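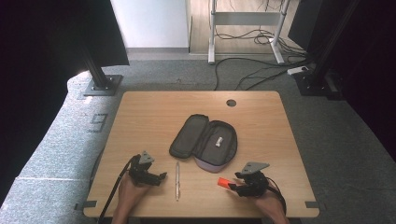 The Jatik case unzipped, silver-and-white pen next to it.

Pencil case FAQ

Does it open all the way?
Yep, both halves go down flat on the desk. Deeper side is for pens, the padded side is the lid.

Cap keeps coming off my pen?
Push till it clicks. Loose caps = ink on the lining, and we cant refund ink. 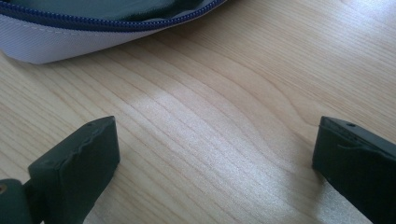
Zipper stuck?
Don't yank. Back it up an inch, tuck the lining out of the way, try again. Still stuck - rub a pencil tip on the teeth.

Can I wash it?
By hand, cool water. Air dry open. No dryer, ever.

How long is shipping?
4 days usualy. Free over $300.

Who do I email about returns?
Dagný Blöndal, put your order number in the subject.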